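Nemwood Makers' Circle: minutes of the February meeting
Friday, February 4, 2022, back room, Grostgate Hall
Minutes by Sanaa Benjelloun

Shared 171 times | 2 comments

Present: Serena Leone (chair), Bogumił Baran, Feng-yi Shih, me, and most of the Thursday knitters, who got the good chairs because they came early. Apologies from Kyrylo Zinchenko, stuck at work.

1. Last month's minutes
Passed. Bogumił would like it noted that he did bring the extension cord back. Noted!

2. Money
The hall has given us the same rate until May, and we still have $1,000 put aside for the workshop cupboard. Serena has one quote and wants a second before we spend any of it. Carried over.

3. Report on the Braria open day
This took up most of the evening, and I'm the one who went with Feng-yi, so bear with me if it gets long. Braria is the outfit in the old Tymoshchuk building, past the tire place, and they work on getting robots to handle household things: clothes, bedding, dishes, that sort of stuff. They open the doors once a year and I'd been wanting to go for ages.

We started downstairs with a talk, which was a bit heavy on slides for my taste (Feng-yi loved it, she took four pages of notes). The main thing I took home is that the robot arms learn from people. Somebody holds a gripper in their own hand, with a camera on it, and does the job over and over, and the recordings go into the training. They told us they want 2,000 recordings of clothing alone before they try the next version on an arm. My sister folds faster than that and would do it for lunch.

Upstairs was the fun part. They've got rooms set up like a flat, and you could watch the work up close and ask whatever you liked. I asked why knits are so hard and the fellow said a sweater never lands the same way twice, and if you grab only the top layer you drag it instead of lifting it. Any knitter could have told him so, but he was very nice about it. Then they let us have a go! You squeeze, the two fingers close, and you have to come at the thing much slower than you'd think. I was hopeless with a dishcloth. Feng-yi got the knack straight off.

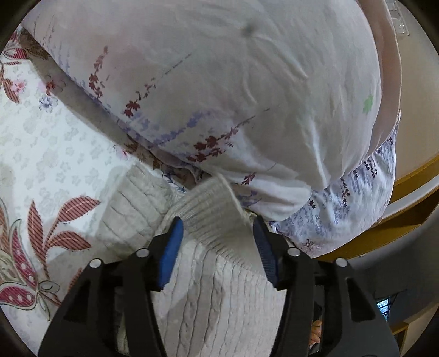

Taking hold of a cable-knit sweater by the cuff, Braria open day.

The knitters had a lot to say about that sweater when I passed the tablet around, mostly about the cables, and it was a while before Serena got us back on the agenda.

Questions from the floor: Bogumił asked if an arm could do a fitted sheet yet. They told us no, not reliably. He also asked about the cost of the hand-held grippers and I'm sorry to say I forgot to find out.

Agreed: I'll write to thank Braria and ask if a group of us can visit in May. Feng-yi will type up her notes for anyone who wants the technical side.

4. Other business
The kettle is on its last legs. Serena has a spare at home and will bring it along.

Closed at nine, chairs stacked.

Comments (2)

Kyrylo Zinchenko: Gutted I missed this one. Put me down for May please, and can I get Feng-yi's notes?

Marg from Thursdays: Lovely write-up Sanaa. I'd still like the pattern for that sweater if they know whose it is.

Recent from the Circle
- January minutes
- Workshop cupboard: what we need to fit in it
- Mending night, bring your own darning
- Grostgate Hall parking changes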